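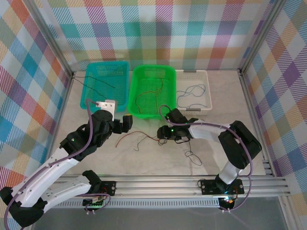 ## Lining a plain basket with leftover fabric

I've been lining baskets for 17 years now, and I still get a little thrill when a cheap plastic one comes out looking cheerful! Any light cotton will do, though I'm partial to plaids, and a pastel one is lovely next to teal (the lines in the pattern also help you cut straight, bless them).

1. Wash and iron the fabric first. I skipped this once and my lining shrank up like a wool sock.
2. Measure the bottom of the basket, then each side, and add an inch all around for seams.
3. Cut one bottom piece and four sides. Sew the sides into a loop, right sides together, then pin the loop to the bottom and go slowly at the corners.
4. Fold the top edge over twice and stitch it down. If your basket has a mesh pattern, you can tack the lining through the holes with a few loose stitches, which makes it easy to snip out on laundry day.

My sister-in-law uses iron-on tape for the hem and hers have held up fine, so do whatever suits you.

Delia Iturra, 2/28/26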